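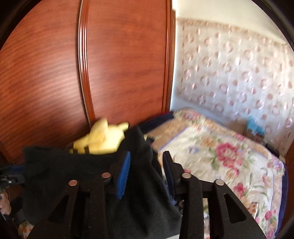
Tiina Mäkelä moved house with 98 balls of wool and one suitcase of clothes, so I knew we'd get along. She runs the mending nights at Clevlow, and I'd been pestering her for a chat ever since she rescued my favourite jumper (elbows gone, cuffs going, moths having a lovely time). I came with a list of questions and the first was about storage, because I've got a big reddish-brown wooden wardrobe, two tall doors with a ribbed strip running down between them, and I'd always assumed that wool behind a shut door was safe wool. Tiina laughed at me for quite a while.

"Moths love a wardrobe," she said. "It's dark and it's quiet and you never move anything. Take it all out in March and give it a shake. Then do it again when the weather turns."

She learned to darn from her grandmother, who was strict about it. Socks were done on a wooden mushroom, in matching grey, and if the patch had a lump in it you unpicked the lot. Tiina hated every minute. She didn't pick up a needle again until she was working long shifts at Rollholm and wearing through the heels of her work socks faster than she could afford good ones.

"I did the first pair in bright orange because that's what was in the drawer," she told me. "My grandmother would've had a fit. I thought they looked fantastic!"

Her favourite yarn for socks is Vainio, a wool and nylon blend that comes in 100 gram balls with 400 metres on each. One ball will mend socks for years, she reckons, unless you're like Khôi Tôn, who started coming along last winter and now darns things that don't have holes yet. I caught him at the kettle and asked him about it.

"The heels were looking thin," he said, a bit defensively. "You go over them early and it's half the work."

Tiina agrees with him, for what it's worth. She calls it Swiss darning and showed me how the new yarn follows the old stitches - I got four done before I lost my place. She also had me turn the jumper inside out and hold it up to the window, and there were two more weak spots I'd never noticed.

I asked what she wouldn't mend. She thought about it over most of a biscuit.

"Felted jumpers, if they've shrunk. I can fix a hole but I can't give you back your sleeves. Cut those up for mittens."

The next mending night starts at 7 pm. Bring your own needle if you've got one, blunt, with a big eye, and wash your socks first, please.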